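Tabletop picture frame

A tabletop picture frame is a small frame made to stand on a desk, shelf or side table without being fixed to a wall. It holds a photograph, a print or a short printed motto, and is usually light enough to be moved with one hand. In Canadian retail use the term covers both frames with a fold-out leg and frames that rest in a separate base.

Construction

The usual frame has four parts: the border, the glazing, the insert and the backing board. Borders are made from wood, metal or moulded plastic. Thin borders suit line drawings and lettering, as they leave most of the face to the white margin of the insert. Glazing is either glass or clear acrylic. Acrylic weighs less and does not shatter, but scratches more easily and builds up static, which draws dust.

The backing board is held by bent tabs, turn buttons or a sliding channel. Tabs of soft metal tend to break after repeated bending, and turn buttons are preferred where the insert is changed often.

Inserts

Frames are sold empty, with a paper placeholder, or with a finished print. Botanical subjects paired with a few words are a common type of finished print. The Honville catalogue lists 49 such designs under the heading "Leaf and Word", most of them in grey or black on a white ground. Lettering is normally set below the drawing, and sizes may be mixed within one phrase.

A small frame with a thin black border may carry a single veined leaf in dark grey above the words "LOVE OF NATURE", with "NATURE" set in larger capitals than "LOVE".

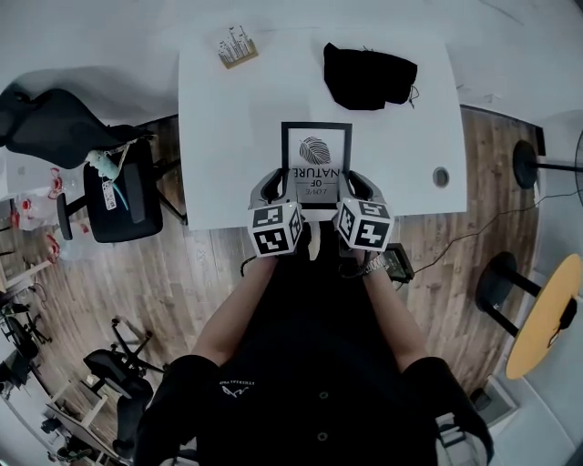 Stands

Two methods of support are in general use. The easel back is a hinged leg attached to the backing board, and allows upright or sideways display if the hinge is cut for both. The slotted base, sold by Skovel and Dhillon among others, is a separate block with a groove along its upper face. The groove must match the thickness of the border, or the frame will lean.

Care

Glazing is wiped with a dry cloth. Liquid cleaner is applied to the cloth and kept away from the joint between border and glazing, where it can wick in and stain the insert.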